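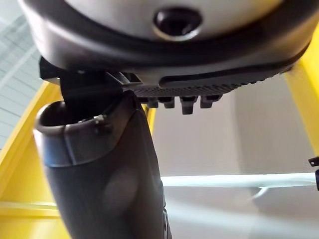 Work at the hall: our page from Skiltel

This small gallery is from the packing hall of Skiltel, where I have worked for 15 years. In June the first robot cell was started on line 2. The project has the name Sorko, and many colleagues from our other site in Doment ask how is the daily work now, so I write a few lines.

At the gripper
Dark handle, black bracket, yellow bars behind. At this distance you see the small parts which an operator must know by name today: the pad with its fine bumps, the four black teeth under it. Before, we knew the names of boxes and customers. In the first month I kept a paper list of words in my pocket.

What is different for us
The plan of the cell is 3000 pieces in one shift. Our best result until now is 2761, and that evening the cell stopped only two times. The lifting is much less and my back is grateful for it. But the work is also more quiet, and some of us miss to talk over the table. Now one person stays with the cell and the others are at inspection or at the labels.

Two colleagues have finished the operator course and get a higher pay grade. For the others the course is still open, and the question of the night shift is not decided. If you wish to visit from Doment, please write to the shift office before you come, and bring your own safety shoes.

Text: A. Wasilewska, line 2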